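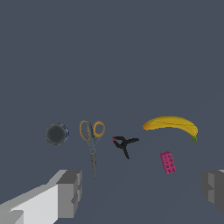 How Does a Robot Pick Up a Banana?

You picked up something today without thinking about it. Maybe it was a spoon, maybe a sock. Your hand just did it! For a robot, picking up one thing is a big puzzle, and the kids in the Bridanholm Robot Club have been working on that puzzle since September.

The club has a team of 11 students. Their project is called Flarine, and its job is to pick things up and put them in the right bin. Before the team lets a real robot arm try anything, they practice in a simulator. A simulator is a computer program that works a bit like a video game. It has a pretend table, pretend objects and a pretend robot hand, and if the robot drops something you press a key and start over.

What is a gripper?

A robot's hand is called a gripper. Flarine's gripper has 2 fingers, and they are gray and chunky and don't bend like yours do. They open and they close. Try it yourself: hold your thumb and one finger straight out and stiff, then pick up a pencil. Now try a banana. Harder, right?

Why those objects?

A banana is curved, so there are good places and bad places to grab it. If the fingers close near one end, the other end can swing down. The team tells the robot to aim close to the middle.

Scissors are long and thin at one end, with big loops at the other. The robot has to work out which way they are pointing before it moves. "I thought scissors would be easy because I use them all the time," says Sumaiya Talukder, who is 9. "They were the worst one!"

A toy brick has nice flat sides, and two flat fingers love flat sides. But if the brick is turned a little, the gripper has to turn too - the same amount, or it will bump a corner.

A small black clamp is a funny shape, a bit like the letter Y. The team is still arguing over the best place to hold it. Ho-yin Su wants to grab it by the jaws and Aarti Tiwari wants to grab it where the arms meet. They are going to test both.

And a cylinder on its side can roll! Push it even a tiny bit and it may not be where the robot thought it was.

How does the robot know where things are?

It uses a camera. To a computer, a camera picture is a giant grid of tiny colored dots called pixels. The program looks for groups of dots that belong together. A big patch of yellow might be a banana. But what if there is a yellow cup on the table as well? Then color isn't enough, and the program has to look at shape too.

Next the program picks a spot, moves the gripper over it, lowers it, closes the fingers and lifts. The team calls one of these tries a "grab." On their best afternoon they ran 22 grabs and wrote every one down in a notebook, even the silly ones. Their coach, Paweena Sombatkul, says the misses are her favorite pages to read.

Try it at home

You can be the robot! Ask a friend to be the programmer. Put a few safe objects on a table (no scissors for this one), close your eyes and hold out your thumb and one finger. Your friend may only say these words: left, right, forward, back, up, down, turn, open, close.

How many words did it take to pick up one thing? Swap places and see if you can do it with fewer.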